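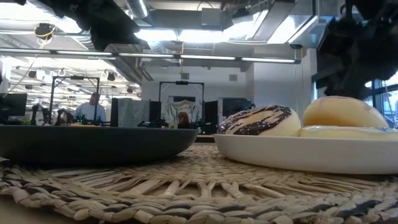

Break table, window side. Plate with three donuts, dark bowl, woven placemat. See points 4 to 7.

FOOD AND BREAK AREA CHECKLIST, SECOND FLOOR
Site: Cirnadport, open office and lab hall
Month: May
Inspected by: Inês Sequeira
Sheet 547, replaces the sheet from winter

Marks used: OK = no action. C = comment, please read. A = action needed, with name of the responsible team.

1. Table stands firm, does not move when leaned on. OK
I pushed at all the corners. The light wood surface has no splinters that I could feel with the hand.

2. Table surface clean before food is put on it. C
It was clean at the time of my visit. The spray bottle was not in its place, I found it at the sink. Please return it to the shelf after use.

3. Walkway beside the table free, no bags and no cables on the floor. A (Fendell team)
One extension cord was lying across the walkway from the wall socket. It was taped, but the tape is coming up at one end. Replace the tape or move the cord behind the cabinet. I have asked for this also last time.

4. Placemats in good condition. C
The round placemat is braided seagrass, with a darker band near the outer edge. The braids are thick, and between them crumbs and sugar can stay. A wet cloth only pushes them deeper. Shake the mat over the bin, then brush it, then let it dry flat. Do not put it away damp, this material gets mold quickly. If the braiding opens at any place, throw it away.

5. Plates and bowls without chips or cracks. OK
I went with a finger along the rim of the white plate and of the dark gray bowl. Both smooth. The other dishes in the cupboard were checked also, one mug had a chip and I removed it.

6. Dishes stand stable and not over the edge of the table. C
The bowl and the plate were on the same mat. The mat has a rough surface, so a plate can stand a little uneven on it. For donuts I have no objection. For hot soup or coffee please use the flat table.

7. Open food covered or eaten within the time allowed. A (Siddiqui team)
Three donuts on the plate without cover: one with dark chocolate stripes, one plain glazed, one pale yellow with small blue dots on the glaze. The house rule is 2 hours uncovered, and after this time the food goes in a box with a lid or in the bin. There was no note with the time, so I could not say if the rule was kept. Please write the time on a small paper and put it beside the plate. I ask this for all shared food, also for the fruit.

8. Allergen information next to shared food. A (Siddiqui team)
Missing. Donuts normally contain wheat, and often milk and egg, and the sprinkles and toppings can contain other things. Keep the box or cut out the label from it. A colleague who has an allergy can not know this from looking.

9. Tongs or napkins available. C
Napkins yes, tongs no. We had tongs in the drawer before. If somebody took them to the lab side, please do not bring them back for food. Order new ones.

10. Food separate from work materials. C
The hall is one open room, and the rule about the distance is therefore important. No solder, glue, oil or cleaning liquid on a table where people eat. I found none. No food returns to the break table after it has been on a work table.

11. Ceiling above the area: ducts and fixings without dust hanging or water drops. OK
The ceiling is open and the metal ducts can be seen well from below. I saw no drops and no loose parts. Duct cleaning is done by Tredberg, the job number is 1061. I would like to get a copy of their report when it is ready, I have still only the old one.

12. Hand washing place near, with soap and paper. OK
Soap was at half. Paper was full.

13. Bin with lid, emptied every day. C
The lid works with the foot pedal but closes slowly. It is acceptable for now.

14. Fire extinguisher visible and reachable. OK
The seal is in order and nothing is standing in front of it.

15. First aid box complete. A (Fendell team)
Burn gel is past its date. There are plasters, more than 15, so this is sufficient. Order the gel this week.

General comments
The area is in better condition than in winter, thank you to everybody who keeps it clean. Points 7 and 8 are open from the earlier sheet and I must now mark them as repeated. Point 3 also.

When an action is finished, write the date and your initials on the paper copy beside the fridge. Please do not send me only a message, because the paper copy is what I check at the next visit.

I. Sequeira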